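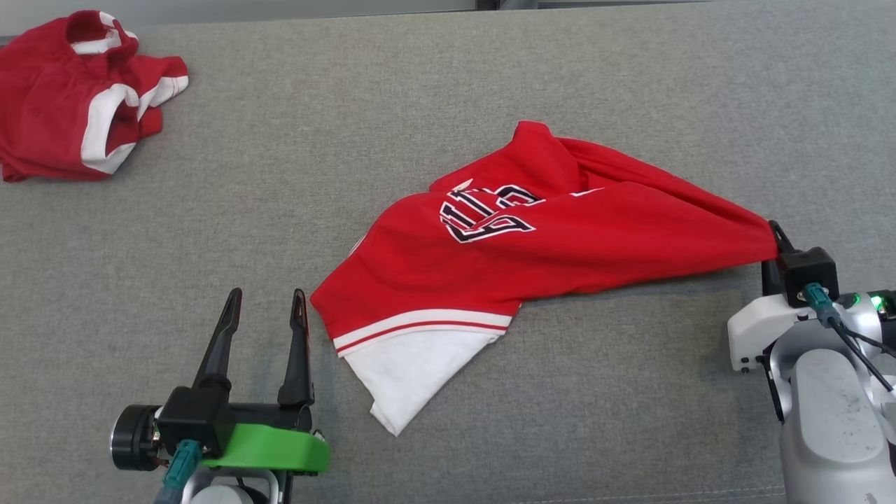

Does a laundry-folding cell look after itself once it has been set up?
Only if you don't count the person who looks after it.

I have spent a good part of my working life keeping machines running in commercial laundries, and for most of the past year that has meant a two-arm folding cell at the Athumani plant, which handles team uniforms for schools and rec leagues. The cell was put together by Momham. The sales material promised "near-zero upkeep," and I would like to know what the zero was near.

Let me say what I don't dispute. The thing folds. Give it a red jersey in a heap, with the number half buried and one end twisted into a rope, and it will often find an edge, pull, let go, find another edge, and get to something you could put on a shelf. I did not expect that from two arms and a padded table. People who say cloth is beyond robots haven't been paying attention.

My complaint is with how the industry talks about the hours between folds. In the maintenance log for the first stretch of service, from commissioning through July, the cell made 2,374 attempts. It finished 2,102 of them without a person stepping in. That sounds pretty good until you are the person. The log also lists 49 separate maintenance entries for the same period, and very few of them involve anything a brochure would call a repair. Most are small, boring and done by hand.

Take the fingers. They are long, they taper, and they have to meet cleanly at the tips or thin cloth slips out between them. A finger that leans a hair too far will still close and still report a good grip. The controller is happy. Meanwhile the jersey slides back to the table and the arm carries nothing across the cell with great confidence. We found this by holding a strip of paper in the jaws and tugging it. That test is nowhere in the Momham manual. We now do it at 6 in the morning before the first bin comes over, and again after lunch.

Then the cables. A gripper at the end of an arm needs power and signal, and the wires that carry them get flexed every time the wrist turns. Ours were first routed with too little slack on one side. Nothing failed outright. We got a dropout every so often, always in the same twisted reach, and lost most of a week blaming the software. The fix was to reseat a connector, move a tie and leave a bigger loop. I'd guess the parts cost less than my coffee. The week cost a good deal more, and you won't find it in anybody's payback calculation.

The table surface matters too. A hard top is easy to wipe down, but fingertips that come in low have nowhere to go, and they either stop short of the cloth or hit. A padded one forgives a bad height setting, so everyone likes it, and then it hides the bad height setting until the padding wears. We check the height against a gauge block now. I wish we had started on day one.

Deltex, which supplies our replacement fingers, will tell you to change them on a fixed schedule. Pustico, which sold us the service contract, will tell you its monitoring can predict when they need changing. I've tried both. The schedule threw away good fingers and the monitoring missed a bad pair. What worked was a person looking at the tips under a bright lamp and writing down what they saw.

The answer I usually get from the automation crowd is that all of this is temporary. The next gripper will calibrate itself, the next arm will route its cables inside. Maybe so. I heard much the same about ironers, and I still have the burns. Every generation of equipment takes away some chores and brings in a few of its own, and the new ones land on whoever is standing closest, usually with no line in the budget and no training.

So if you manage a plant and somebody is showing you a folding demo, ask to see the log. Ask who checks the fingers and how long it takes. Ask what happens to uptime when that person is on vacation. If you hear "100 percent autonomous," ask to come back at shift change and watch.

I would still buy the cell again, at a lower price and with a second set of cables on the shelf. I would also put half a technician's wages on the same purchase order, where the people signing it have to look at the number.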